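Sastness Household Storage Set
Data card

Summary
Sastness is a collection of recordings of small storage tasks carried out on a tabletop. Items are placed in, on and beside open baskets and trays, and containers are opened, closed and moved. The collection holds 583 recordings and is maintained by Jaststead.

Contents
Each recording covers one task and lasts no longer than 30 seconds. Tasks are grouped by the type of storage used: wire baskets, lidded containers and flat trays. Nearly 20 per cent of the recordings involve more than one type.

Labels
Every recording carries a short written instruction and the names of the items used. Item names are kept general ("basket", "container", "tray"). Spelling follows British usage.

Known limits
Lighting varies between sessions. Pale items on pale surfaces are common, and outlines may be hard to separate. Labels from the Grutadetti sessions were written by a second team and are shorter than the rest.

Sample
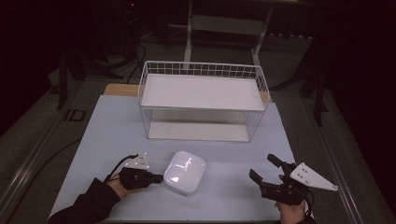 White wire basket with tray panel; lidded container in front, on a pale blue board.

Access and citation
The collection may be used for research and teaching. Please cite as: Halilović, Sastness Household Storage Set, Jaststead. Corrections to labels are accepted in batches of up to 25 and are included in the February release.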